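Lerthorpe table trials
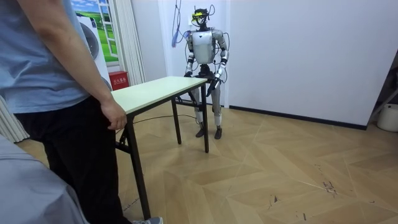

A humanoid robot and a person at a folding table.

The Lerthorpe table trials are a series of comparison tests for robot hands, arms, head cameras and controllers, in which a humanoid robot moves or carries a piece of household furniture together with a person. The trials take their name from Lerthorpe, the town where the first series was held. They are organized by Foder, a small testing group, and use a common set of tasks and a common scoring sheet, so that parts from different makers can be compared on the same robot body.

The trials differ from most tests of robot hands in the size of the object. In many laboratory tests, the hand picks up a cup, a block or a bottle from a table. In the Lerthorpe trials the table itself is the object. The robot must find its edge, close both hands on it, and then follow or lead the movements of a human partner who holds the opposite side.

Contents
Background
Test area
Hands
Controllers
Head cameras
Procedure
Scoring
Results
Criticism
See also

Background

Foder first worked on the repair of used industrial arms and later offered tests of grippers to workshops which did not have their own equipment. According to the group's own report, the idea of the table trials came from a practical difficulty. Hands that received good marks with small objects often performed badly when they had to hold the edge of a wide board. The fingers had enough force, but the board turned between them, and the wrist could not follow this turning quickly enough.

A first set of rules was written in September and was only two pages long. It described one task, which was to lift a folding table from the floor and put it down again in the same place. Carrying, turning and folding were added in later versions. The present rules also cover the case in which the human partner stops without warning.

Test area

The rules ask for an indoor area that is similar to an ordinary room. A laboratory floor is permitted but not required. Curtains, household appliances and other furniture may stay in the room if they are outside the walking path, and their positions must be drawn on the plan that is given with the results. The walking path must be level, and no loose carpet may lie on it.

The standard object is a rectangular folding table with metal legs. Its mass must be measured before the first run, and the same table must be used for all hands in one comparison. If the table is exchanged, for example when a leg lock is damaged, the earlier runs can't be counted together with the later ones. The edge of the tabletop has to be thin enough that all the tested hands can close over it.

Cables are allowed, both for power and for data. In the first series several runs were stopped when a cable came under a table leg, and the rules now say that one member of the team must watch the cables during every run that includes walking. This person may move a cable by hand, but may not touch the robot or the table.

Hands

Two types of hand have been compared most often.

The Mogensen hand has jointed fingers and a thumb that can be placed opposite to them. Each finger is driven separately. On a table edge it is normally used with the thumb on top and the fingers below, and the load is carried by the middle part of the fingers. Its fingertips are covered with a soft pad which can be changed when it is worn. The hand adapts well to rounded corners, but the closing movement is slow, and the small joints near the fingertips need frequent adjustment.

The Nakov hand is simpler. Its fingers are connected in one group and close together, driven by a single motor through a tendon. It closes faster and has fewer parts that can fail. Its main weakness is at the corner of a table, where some of the fingers meet the edge earlier than the others and the hand may stop closing before all of them have contact. A later version has a spring between the tendon and each finger, which reduces this problem but does not remove it.

Parallel grippers with two flat jaws were also tested in the first series. They held the board firmly, but they passed every small movement of the human partner directly to the arm, and they were left out of the following series.

Controllers

The same hands can give very different results with different arm controllers. For this reason each hand is tested with two of them.

With position control, the arm follows a planned path and tries to stay on it. This gives a repeatable movement and makes errors easy to find in the records. When the human partner moves a little faster or slower than the plan, however, the force in the hands rises quickly, and one of the two sides has to give way.

With compliance control, the arm behaves as if a spring were placed between the planned path and the hand. The stiffness of this spring can be set for each direction. Most teams choose a high stiffness in the vertical direction, so that the table does not sink, and a low stiffness in the walking direction. When the stiffness is set too low, the table begins to swing between the two carriers.

The way in which the two arms are connected in the software is a separate question. Some teams control both hands as one unit which holds one rigid object. Others let each arm react alone. The first method keeps the tabletop more level, while the second is safer if one hand loses its hold.

Head cameras

The position of the table edge is usually found by cameras on the head of the robot. The rules do not prescribe a model. They require only that the cameras are mounted in the same place for all runs of a comparison, and that the calibration is checked at the start of each day and again after any fall or hard contact.

A light-colored tabletop in front of a light wall has been reported as a difficult case, particularly in the morning, when daylight from the side reduces the shadow under the edge. Teams have answered this in several ways. One is to search for the table legs first and to calculate the edge from them. Another is to move the hand slowly until it touches the board and then to correct the position. The second way takes more time and is less affected by light.

Procedure

A comparison begins with a dry run, in which the robot goes through the whole movement without the table. The human partner is present during the dry run and learns the walking speed. After this the runs are done in the following order:

Reach: both hands move to the table edge and stop before contact.
Grasp: both hands close, and the hold is kept without lifting.
Lift: the table is raised together with the partner and put down.
Carry: the table is moved along the walking path.
Turn: the table is turned in place by a quarter of a circle.
Release: both hands open and move back from the edge.

The partner must be able to let go at any moment, so gloves with straps or hooks are forbidden. An emergency stop has to be within reach of a second person. Talking to the partner during a run is allowed only for safety reasons.

The hands are exchanged after each full set of runs, and the order is reversed on the second day. In this way neither hand is always tested when the partner is fresh.

Scoring

Each run receives up to 500 points. Most of these are given for keeping the hold and for keeping the tabletop level. Smaller parts are given for the time needed and for the force measured on the side of the partner. A run in which the table falls receives no points, even when the earlier steps were correct. Marks or scratches on the table do not reduce the score but must be noted.

Results

The largest comparison so far included 3,711 runs, divided between the Mogensen and the Nakov hand. The Mogensen hand received the higher mean score in the grasp and turn tasks. The Nakov hand was better in the release task and needed less repair during the series. In the carry task, the choice of controller had a greater effect than the choice of hand, and both hands received clearly better scores with compliance control.

Of the runs with a fall of the table, 11 could not be explained from the records. Foder published these separately, together with the joint data, and asked other groups to examine them.

Criticism

It has been objected that the human partner influences the result too much. A partner with experience will correct small errors of the robot without noticing it, and a weak hand may therefore look better than it is. A proposal to replace the partner by a second arm on a moving base was discussed and refused, on the ground that working with a person is the purpose of the trials. The rules now demand that at least two partners take part in each comparison and that their scores are listed separately.

Another objection concerns the single type of table. Results for a thin board on metal legs say little about a heavy table with a frame, or about objects without a clear edge, such as a mattress.

See also
Bimanual manipulation
Impedance control
Robot end effector
Human–robot interaction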